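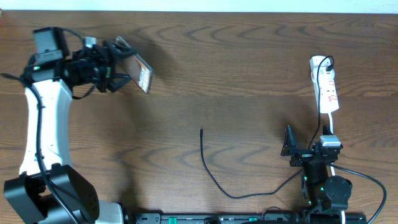 27 March 2025

Spent most of the morning on the table. I like the top more each time I work on it, mainly for the grain, which is wavy all the way across. Wrote to Socorro Ticona to ask what she uses on hers. She said plain wax, two thin coats, and leave it overnight before putting anything back. I have half a tin left from August, so there is no need to go to Planosbridge for more.

The power strip is staying on the tabletop for now. I would like it underneath, screwed to the rail, but the screws I have are 30 mm and would come through. Shorter ones are on the list, with cable clips and a pack of felt pads.

Priced a new table at the shop in Tutham, out of curiosity. 228 pounds and a good deal smaller. The wax will do.

After lunch I looked at the wall behind. It wants a coat of white before summer – one tin should cover it. I'll move the table out from the wall the night before and do the skirting at the same time.

Rain from four o'clock. Soup for tea, then rang Mum. She has finished the blue cardigan and started on a hat with the wool left over.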